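Tariffs and the kitchen drawer: what's worth doing

Every time a trade row makes the news, somebody publishes a list of things to stockpile before prices go up. I'm sceptical. When the steel duties were first talked about in January, I was told to buy pans. I didn't, and the pans in Borkness cost the same today.

Check where a thing is made before you panic. A British label may only mean it was packed here, and a foreign one may not be covered by the new duty at all.
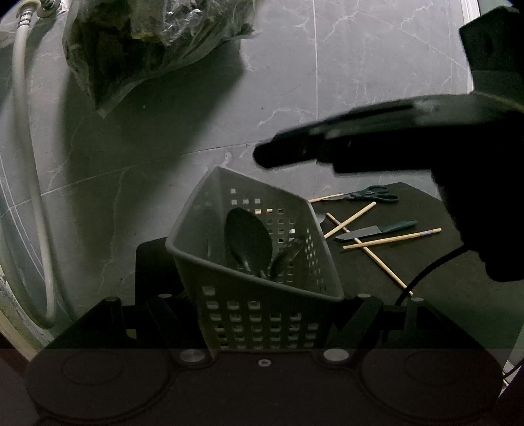 Ignore "pre-tariff price" stickers. Gwion Bowen wrote in to say his local shop had one on a kettle at £22. It had been £20 the week before.

Don't hoard foil or tins either. Money sitting in a cupboard is still money spent, and ministers change their minds faster than you can eat 200 tins of tomatoes.

Mend what you have. A loose handle usually wants a screwdriver, and dull knives want a stone. Rūta Lepik swears by rubbing rust spots with half a potato and salt. I've tried it – it works on light rust and does nothing for the rest.

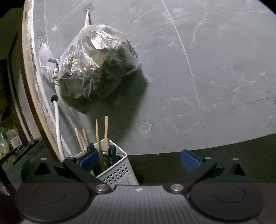
Utensil basket on the worktop side, bag on a stick-on hook.

As for the minister's promise that shoppers "won't notice", keep your receipts and see.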